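Waste Reduction in Shared Workspaces: Progress Report to the Ogundipe Fund
4 min read
August 7, 2019

The Luvolard building has now been in the program since May. Our grant agreement asks for a written update at the halfway point, covering what has been done, what it cost and what we plan to change. The second site, Werus, is covered briefly at the end.

The aim has stayed the same. Tenants were putting most of their waste into one stream, and the hauler was charging the building for mixed loads. We proposed to move the small offices to sorted collection, remove the bins under individual desks and give each tenant company a monthly sheet showing what it sent out.

All 12 tenant companies at Luvolard have signed the participation form. Two of them signed late because their leases were being renewed, and their figures start a month behind the others. Desk bins have been taken out on every floor except the ground floor, where the reception area is shared with a dental lab that has its own disposal rules.

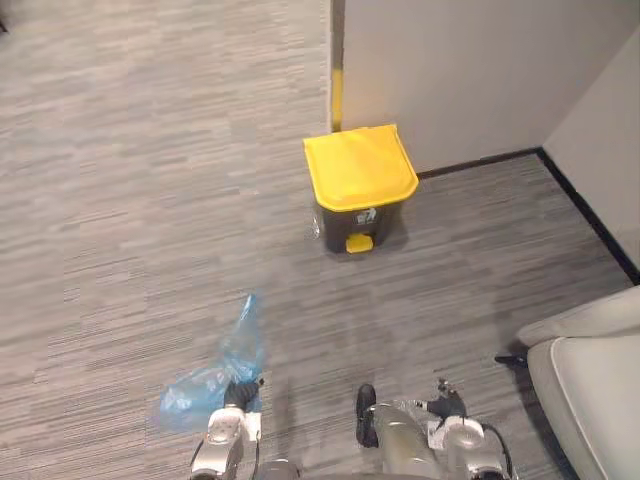
Who pays for collection once the grant ends?
The tenants will, through the service charge. The building manager has agreed in writing to add the cost as its own line on the bill so that each company can see it.

Weighing began in the second week. Total sorted material for the period came to 426 pounds, most of it paper and cardboard. Plastic packaging was lower than we had projected. We think part of the reason is that one of the larger tenants moved its mail room off site in the same period, so we do not want to claim the whole difference as a result of the program.

Contamination is still the main problem. Food containers are turning up in paper, and coffee cups are turning up in everything. We changed the wording on the kitchen notices and took out the word "recyclable," which people were reading in different ways. The new notices name the items instead. The hauler rejected 2 loads before the change. We do not have enough collections since then to say whether the notices helped.

Evening cleaning staff were not included in our first round of training, and they should have been. They work for an outside contractor, and their shift begins after our sessions ended. We held a separate session for them on site and paid for the time. It covered bag colors, where full bags go and what to do with a bag that has been filled wrong.
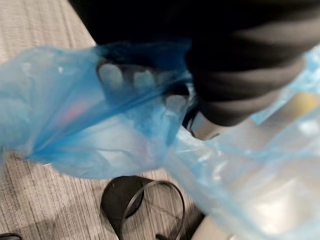 Handling a light-blue plastic bag.

Spending is under budget by a small amount, mainly because the scale was bought used. Printing went over. We reprinted the notices once for the wording and once more because the floor numbers were wrong on the first corrected batch. We ask that the remaining scale money be moved to printing. A revised budget sheet is attached.

We also tested the Potum tracking sheet, which lets tenants enter their own counts. Only 27 entries were made, nearly all by the same three companies. We plan to drop it and keep sending the monthly sheet by email.

At Werus, the owner has approved the plan but the loading dock is under repair. Work there cannot start until the hauler has access. If the dock is not open by the end of next month, we will ask for the Werus start date to be moved and will send the request separately from this report.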